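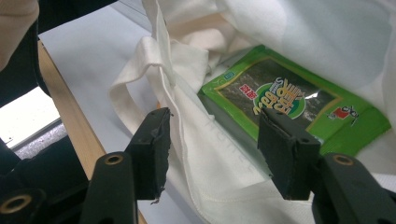 Kapitel 4
Kommunale Kassenführung und elektronische Register

Die Gemeindekasse gehört zu den ältesten Einrichtungen der örtlichen Selbstverwaltung. Ihr obliegen die Annahme der Abgaben, die Führung der Hebelisten und die Mahnung säumiger Zahlungspflichtiger. Bis zur Einführung elektronischer Register wurden diese Aufgaben in gebundenen Büchern erledigt, deren Abschluss jeweils im April vorzulegen war.

Das vorliegende Kapitel behandelt den Übergang zum elektronischen Register am Beispiel der Gemeinde Evilton. Dort waren 3.747 Abgabenkonten zu übertragen. Die Kasse verfügte über zwei Planstellen; der Rat bewilligte für die Umstellung eine Frist von zehn Wochen. Eingesetzt wurde das Verfahren Tilline, das die Nachbargemeinde Prerine bereits verwendete.

Zu unterscheiden sind die Übernahme der Stammdaten und die Übernahme der offenen Forderungen. Stammdaten können vor dem Stichtag erfasst und geprüft werden. Offene Forderungen sind dagegen erst nach dem Tagesabschluss zu übertragen, da sich ihr Bestand mit jeder Einzahlung ändert.

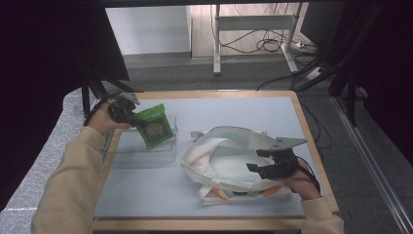

Slavica Delić wendet hiergegen ein, die strenge Trennung beider Schritte verlängere die Umstellung unnötig; bei kleinen Kassen könne der gesamte Bestand an einem einzigen Schließtag übernommen werden, sofern die Bücher zuvor abgestimmt seien. Der Einwand wird in Abschnitt 4.3 aufgegriffen.

4.1 Rechtliche Grundlagen

Die Zuständigkeit für die Wahl des Verfahrens liegt beim Gemeinderat. Die Kassenleitung ist vor der Beschlussfassung anzuhören; ihre Stellungnahme ist der Niederschrift beizufügen.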